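The trouble with the repair score

Every few months another company offers to tell you how well your cells fix their DNA. The latest is Wondau, which will take 60 drops of your blood on a card and send back a number from one to 300. A high number means your repair machinery is in good shape. A low one comes with a list of supplements.

I have spent most of my working life around assays like this one, and I don't believe the number. I believe the lab measured something. The usual method is to damage white blood cells on purpose, give them a while, and see how many breaks are left. As a research tool it's fine. It can separate a patient with a serious inherited repair defect from everyone else, and doctors have good uses for that. What it can't do well is rank two healthy people who slept differently on Friday night and got tested on Saturday.

Blood cells are also an odd stand-in for the rest of you. Many of them are short-lived. A neuron may have to last your whole life, and it handles damage in its own way. Skin deals with sunlight, the liver deals with whatever you drank. A single score for the whole body asks me to assume that all these tissues rise and fall together, and I would like to see that shown before anybody pays for it.

Wondau points to the Welmont study, with its 3,000 volunteers. I read it. The scores do drift down with age, on average, with a spread so wide that plenty of the oldest people beat plenty of the youngest. Only 20 of the volunteers were tested twice. Twenty! If you want to sell a personal number, the first thing I want to know is whether the same person gets the same number next week.
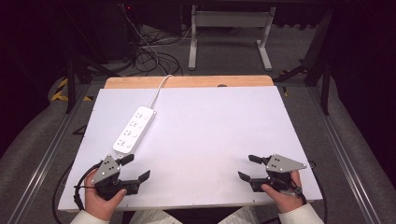 The supplement side is weaker still. The Khattak group fed its compound to mice and saw fewer breaks in one tissue at one dose. Fewer breaks could mean better repair. It could also mean less damage to begin with, or that the worst cells had already died and dropped out of the count. The paper admits as much near the end. The sales page doesn't.

People at the Illalby meeting in June told me I was being harsh, and that early tests are always rough. Sure. Then keep them in the lab until they're less rough. Run the repeats, publish the error bars, and print them on the report next to the score, in the same size type.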